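Automation notebook, Ultport site, October
Entry: cup handling, staff canteen and dispatch kitchen

Started 08:40. Continuing from the Korkon handover notes. Two open items from last time: the rim pick on the return shelf, and the question of who clears a stopped cell during the lunch peak.

Rim pick first. Ran the current approach set in simulation, 100 attempts, start poses randomised within the same limits as before. 82 completed, 13 stopped on approach (planner refused or timed out), the rest dropped after contact. The approach stops matter more for us than the drops. A drop is cleared with a cloth. A stop means a person has to walk over, read the panel, decide whether to retry, and acknowledge it. On the present layout that person is whoever is on the wash-up side, and they have wet gloves on.

Asked Ieva Ots to go through the stop log with me, as she ran the wash-up shift for years before moving over to the cell. Her point was that the old job had slack in it that we never wrote down. Between trays people wiped the counter, refilled the cutlery, told the kitchen they were low on something. With the cell doing the sorting, that time has gone in one place and come back in another, as standing time near the panel. The time study from Jikdale shows the standing time as "supervision". I would not call it that. They are waiting.

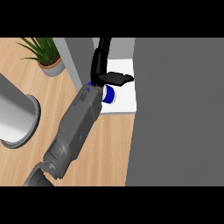 Clearance near the shelf is still the thing to fix. Blue cup, white surface, a wall close on one side. With one arm reaching up from the front and the other coming down from above, there is not much room to change wrist angle once both are near the cup. Proposed change: keep one arm back at a hold position until the other has finished its approach and reported. Costs cycle time. Acceptable in my view -- the wash-up side cannot use the cups any faster than they do now.

Will try 2 hold distances and keep everything else fixed. Do not touch grip force in the same run, or we will not know which one did it.

Second item, staffing. Butkienė wants the acknowledge step moved to the supervisor's tablet. Against: the supervisor is often in the store and cannot see the shelf from there. For: it takes the gloves problem away. Ieva suggests a foot switch for plain retries and the tablet only for faults that need a decision. Cheap, and keeps the call with the person who is standing there. Need to check with safety that a retry by foot switch is allowed with the guard closed.

Also raised: the rota still lists "sorting" as a task with hours against it. Nobody sorts now, but the hours are being used for panel duty, which has no training sheet. Either write the sheet or take the hours out. I would write the sheet. Ieva has offered a first draft, one side of paper, covering stops, retries and when to leave it alone and call us.

To do:
Hold position runs, both distances, same seeds.
Split the stop log into refused and timed out.
Foot switch query to safety.
Rename the rota line once the sheet exists.

Stopped 16:15. Runs queued for overnight.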